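**Workshop Tips, Section 2: Chores that may be left to a machine**

Members of the Alilholm shared workshop often ask whether sorting and tidying can be handed over yet. The answer depends on the chore. Floor sweeping may be left to the Bido unit after 10 p.m., provided cords and offcuts have been lifted first. Emptying a mixed bin still calls for a person in most shops.

- Sort hardware by size before storing it. Mixed tubs slow down people and machines alike.
- Wipe bins out before refilling. Dust hides small parts.
- Do not leave rags where a sweeper can reach them.
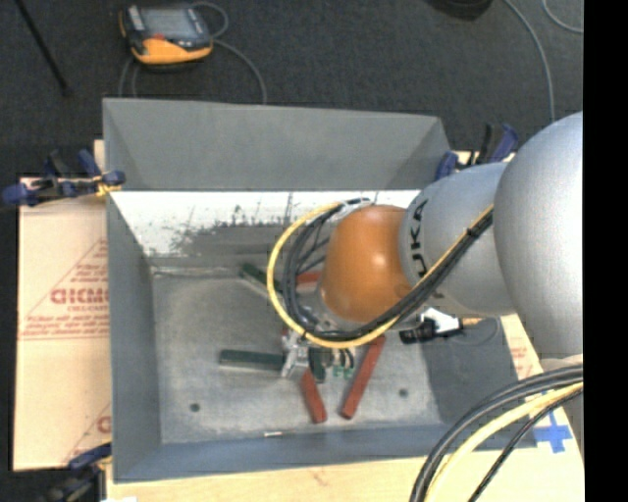 Bin picking is the chore to watch. Parts that arrive in a tray, all facing the same way, have been machine work for years. Parts dropped in at random are harder. Red and green blocks lying at different angles on the floor of a metal bin, some partly under others' reach of cable and gripper, call for a fresh decision at every pick. The same bin offers a tip for handwork: clamp the container at its corners or edges before reaching in — a bin that slides spoils the grip.

Ieva Hunt keeps the workshop's sorting log. In October, members sorted 1,181 pieces by hand, and 456 of these went back into the wrong drawer. Labels on the front of each drawer are now required. Write them in block capitals and replace them when they fade.

Folding drop cloths, coiling hoses and cleaning brushes remain hand chores. The Misteck guide allows 90 minutes for a full bench reset. Avotiņš cabinets should be locked afterward and the key returned to the hook.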